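The Ferry Money

The last boat to Flotach left at four, and Erberg had missed it by the time he found somewhere to leave the car. He stood on the slip at Lilthorpe with his bag over his shoulder and watched it go. It was January and nearly dark. A man in a yellow coat was pulling a chain across the ramp.

"Next one's Friday," the man said.

"The sign says every day."

"That's the summer sign."

Erberg asked if there was anyone who would take him over. The man looked at the water for a while and said he could try Kahsay, up at the blue house, but that Kahsay did not like going out after dark and would want paying.

The blue house was at the top of a steep lane. A woman opened the door before he knocked. She was about his own age, in a man's sweater, with flour on her wrists. She said her father was having his bath and that Erberg could wait in the kitchen if he took off his shoes.

He sat at the table in his socks. The kitchen was warm and smelled of bread. She went back to her dough and worked it without talking. On the windowsill there was a radio with a coat hanger for an aerial, and beside it a jar of coins.

"You're for the funeral," she said after a time.

"Yes."

"Which one are you?"

"The son," he said. "The younger one."

She turned the dough over and pressed it down with the heel of her hand. "He said you were in Canada."

"I was. I came back in 2000."

She did not say anything to that. It was a long time to have been back.

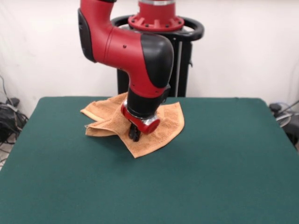 Orange towel on green felt.

Kahsay came down with his hair wet and combed flat. He was older than Erberg had expected, and small, and he shook hands as if he were checking a rope. He had known Erberg's father for most of his life. They had fished together until the fishing stopped, and after that they had mended things for other people and argued over the bills.

"He owed me money," Kahsay said. "I'll tell you that now so you don't hear it from somebody else."

"How much?"

"Sixty-two pounds. It was for an engine part. He said it was the wrong part and I said he had asked for the wrong part."

Erberg took out his wallet. Kahsay shook his head and sat down across from him.

"I don't want it from you. I wanted it from him."

The daughter put the dough in a bowl and set a plate over it. She poured three cups of tea and gave her father the one with the chip in the rim. Kahsay drank half of it straight off. Then he asked what the crossing was worth to Erberg, and Erberg said he would pay whatever was usual.

"Nothing's usual in January," Kahsay said. "Have you been on the water since you left?"

"No."

"You'll be sick, then."

They went down to the harbor with a flashlight. The boat was smaller than the ones Erberg remembered and sat low. Kahsay's daughter came too, to hold the line, and when they were in she threw it to Erberg without asking whether he could catch. He caught it. He coiled it on the boards the way his father had taught him, left over right, and saw Kahsay look at the coil and then look away.

The engine took four tries. Past the wall the wind came around and the boat began to lift and drop. Erberg kept his eyes on the one light on Flotach, which was the light on the pier. He had been sixteen when he left by that pier. His brother had carried his suitcase and his father had stayed in the shed, sanding a door. You could hear the sandpaper from the road. It did not stop when the ferry blew its horn, or if it did, Erberg was too far off by then to know.

"Did he finish the door?" he asked.

He had to say it twice over the engine.

"What door?"

"There was a door he was working on. For the shed, I think. Or the back of the house."

Kahsay thought about it. "There's no door on that shed," he said. "There never was, that I saw. He hung a tarp."

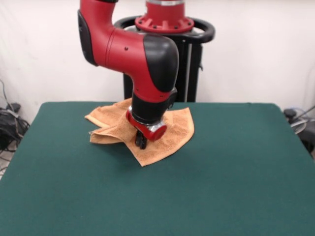
Robotic arm gripping a towel

Erberg was sick once, over the side, about halfway. Kahsay handed him a bottle of water and did not slow down.

His brother was waiting on the pier with a lamp. He had put on weight and grown a beard that was almost white. He took the bag first and then Erberg's arm, and pulled him up the ladder, and for a moment they stood holding on to each other's sleeves.

"You missed the boat," his brother said.

"The sign was wrong."

"It's the summer sign."

Kahsay had not tied up. He was standing in the boat with one hand on the ladder, keeping her off the stones. Erberg got out his wallet again and leaned down with the notes, and Kahsay took them and counted them by the flashlight. He handed one back.

"That's too much," he said. "I'm coming over for the service anyway. I'll take you home after."

"You could stay the night," said Erberg's brother. "There's room."

"She's got bread in." He pushed off. A few yards out he turned and called something, and neither of them caught it, and he had to cut the engine to say it again.

"I said it was the right part. I had it in a drawer all this time. I tried it on mine last week and it went straight on."

"Then he was wrong," Erberg called.

"No," said Kahsay. "Mine's the same engine as his. He asked for the right one. I'd only told him he hadn't."

He started up again. They watched his light until it was past the end of the pier, and then the brother picked up the bag. The road up to the house was longer than Erberg remembered and had been paved. The shed was on the left. The tarp had come loose at one corner and was knocking against the frame, and he stopped and held it down while his brother went to look for a nail.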